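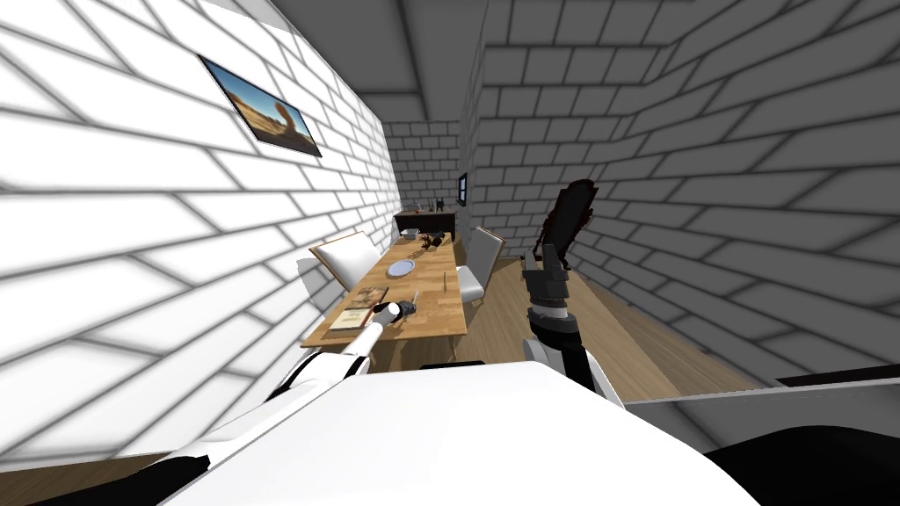
La pinza de Mondemitz

Kiran Srivastava llevaba desde las siete de la mañana en el comedor. Lo llamaban así en Gostamgate, el comedor, aunque solo existía dentro del simulador: ladrillo blanco, una mesa larga de madera clara, dos sillas blancas y un cuadro del desierto en la pared izquierda. Alguien había puesto el cuadro antes de que él entrara en la empresa y ninguna versión lo había quitado.

El encargo era sencillo de explicar. Mondemitz quería vender una mano de varios dedos y Dundau llevaba años vendiendo una pinza corriente. Gostamgate tenía que decir cuál de las dos convenía para trabajar en una casa. Serían 100 intentos con cada una, con el mismo brazo, el mismo controlador y la misma mesa. El informe se entregaba en agosto.

Figueiredo, la jefa, había pedido que no se tocara nada entre una serie y otra.

—Ni la fuerza de cierre —dijo.

—La fuerza de cierre no es la misma en las dos.

—Pues la que traiga cada una de fábrica. Y lo apuntas.

Kiran lo apuntó.

La primera serie fue la de Dundau. El plato se resistía, como siempre. La pinza bajaba al borde, cerraba y el plato giraba un poco sobre la mesa antes de levantarse. Con el cuenco iba mejor. Falló 17 veces, casi todas con el plato, y Kiran pasó los datos a la hoja sin mirarlos demasiado. Los conocía de otros informes.

La segunda serie la empezó después de comer. La mano de Mondemitz tardaba más en llegar. Se detenía encima del objeto, abría los dedos y se quedaba quieta un momento, mientras el controlador resolvía los contactos. En el intento 3 agarró el plato a la primera. Kiran repitió la secuencia despacio, articulación por articulación, y vio que el pulgar había entrado por debajo del borde. No había penetración entre las mallas ni ningún contacto raro. Lo había cogido bien.

A media tarde llamó a Figueiredo.

—Gana Mondemitz —dijo—. De momento.

—¿Por mucho?

—Por bastante. Pero tarda el doble.

Ella acercó una silla y estuvo mirando la pantalla. El brazo derecho había levantado un objeto alto y oscuro y lo mantenía en el aire, junto a la pared. El izquierdo esperaba cerca de la mesa.

—¿Eso entra en la prueba?

—Es la de sostener. Tiene que aguantarlo sin que resbale.

—Está inclinado.

—Un poco. Mientras no se mueva dentro de la mano, vale.

Esperaron. El reloj de la simulación corría en una esquina de otra ventana. Figueiredo preguntó si se podía acelerar y Kiran dijo que sí, pero que con los dedos prefería no hacerlo, que una vez había aumentado el paso de tiempo y un vaso había salido disparado hasta el techo. Lo dejaron a velocidad normal.

—Mi madre tenía una mesa así —dijo ella.

—¿Con dos sillas?

—Con seis. Luego fuimos quitando.

Kiran no supo qué contestar y miró el gráfico de fuerzas. La línea del dedo índice subía muy despacio. Las otras estaban planas.

—Está apretando más —dijo.

—¿Es malo?

—En la simulación da igual. En una mano de verdad se calentaría el motor.

—Entonces ponlo en el informe.

Lo puso en el apartado de observaciones, debajo de la tabla de tiempos. Figueiredo se levantó, devolvió la silla a su sitio y le pidió que la avisara cuando acabara la serie. Quedaban los intentos con el plato y los del cuenco desde el otro lado.

Kiran bajó el brazo, reinició el comedor y los objetos volvieron a sus posiciones. Después lanzó el siguiente intento y fue a llenar la botella de agua.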